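Keeping Cupboards Dry in Older Terraced Houses
Project report, Home and Building Studies
Fadwa Lahlou
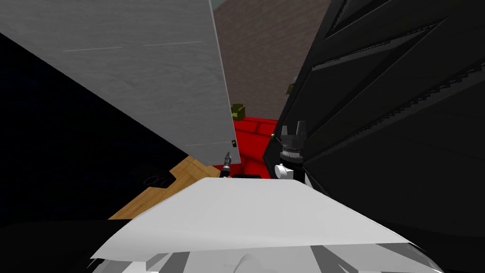

Figure 1. Computer-rendered view: light grey panel and black ridged panel, with a narrow gap between them.

1. Why I chose this subject

My aunt's house in Skarham has a built-in cupboard on an outside wall, and every winter the coats in it smell musty. Several neighbours have the same trouble. I wanted to find out whether a small change to the cupboard would help, without heating it or buying a machine.

2. What I did

I asked 12 households on the same street if I could put a humidity meter in one cupboard. Ten agreed to take part. The meters stayed in from January until the end of March, and people wrote down the reading at breakfast and again in the evening. After the first month I asked half of them to pull everything forward by the width of a hand and leave the back wall clear. The others changed nothing.

One meter stopped working in February and I left that house out of the results.

3. Results

Cupboards with a clear back wall gave lower readings, by up to 10 points on the coldest mornings. The difference was small on mild days. Houses where washing was dried indoors had high readings whatever was done with the cupboard — I should have asked about this at the start.

In total I had 245 usable readings, fewer than planned, as evening readings were often missed.

4. Problems

The street is short and the houses are nearly alike, so the results may not hold for other buildings. I also relied on people reading the meters correctly. Next time I would use meters that store their own readings.

My aunt has kept the coats away from the wall.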